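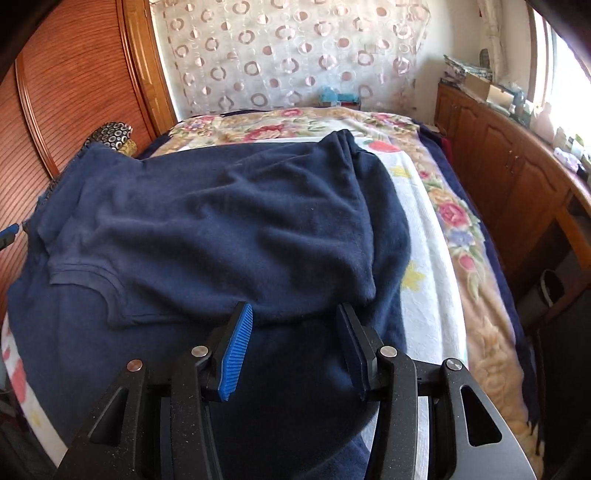 *A navy garment laid out on the bed.*

The repair counter at Pletero opens at seven in the morning, and by February the shelf behind it is full. Coats come in with split linings, jumpers with elbows gone. Last year the shop in Arstead took in 1,000 pieces and sent back all but 34 of them mended.

Most jobs are small. A dropped hem costs £7, thread included. A new zip costs more and takes longer – the old one has to be unpicked by hand, and good metal zips now come from a single supplier, Damgaard, with a three-week wait.

Dark cloth is the hardest to match. Pletero keeps 132 reels of thread, and a large share of them are blues and blacks that look the same until they are held by the window. Customers are asked to bring the garment clean and to pin a note where the damage is.

The shop also runs an evening class in darning at the Grukance hall. Places go quickly in winter. Beginners start on socks, using wool one shade lighter than the knit, and move on to sleeves in the second month.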